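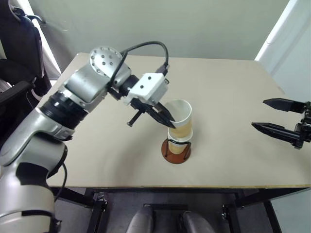
Pondlow Neighbourhood Association
Minutes of the general meeting, 28 September 2022, upstairs room at the library

Chair: Margareta Manole
Present: 10 members, per the sign-in sheet. Apologies received from the Pruvost Street households, who had a sewer problem.

1. Previous minutes
Accepted with one correction. The May minutes recorded that the city "will" repaint the crosswalk at Pruvost and Third. The city's letter says it "will consider" repainting it. The crosswalk is still unpainted.

2. Traffic calming on Pruvost Street
The Chair reported on the study done by Katix, the consultants the city hired. It records 234 vehicles in the morning peak and gives an average speed that several members found hard to believe. A member who lives at the bottom of the hill asked where the counter had been placed. The Chair had put the same question to Katix and was told "mid-block". Members noted that mid-block on Pruvost is right beside the stop sign for the lane, where everyone is already braking.

Katix recommends flexible bollards and a painted curb extension. It was asked whether there is any evidence that these slow anybody down on a street with this grade. The report cites two other streets, both flat. One member spoke in favour of the bollards anyway, on the grounds that they are cheap and the city has offered them. Another said that was how we got the planters.

Discussion of the planters was ruled out of order.

Moved that the Association ask for the raw counts, by hour and with the location of the counter, before giving any opinion on the bollards. Carried, one opposed.

3. Parking permits
The city proposes to move resident permits to an online system called Plorkadex. The flyer says this will make renewal "effortless". The Chair tried to renew her own permit with it and was asked for her licence plate four times, then logged out. She has not received a permit or a refund.

Questions from the floor:
What happens to residents without a computer? The flyer does not say.
Do visitor passes still exist? The flyer shows one, but the website has no page for them.
Who do we phone? There is a number, and it plays a recording giving the website address.

The annual fee would go from $62 to $76. The stated reason is administrative savings. A member asked for that to be minuted exactly as stated.

Moved that the Association write to the ward councillor asking that paper renewals continue for another year. Carried. The Chair will draft the letter.

4. Fall cleanup
Same arrangement as last year – bags at the rink, trucks to come on the Monday. It was pointed out that last year the trucks came on the Thursday. The Chair will get the day confirmed in writing.

5. Other business
A proposal for a neighbourhood logo was received. No discussion.

The lamp outside the rink has been reported again. The city's reply, which is the same reply as in May, was read aloud.

Members were asked to bring licence renewal notices or any letters from the parking office to the next meeting, so that we can compare dates.

Adjourned at 10 to nine.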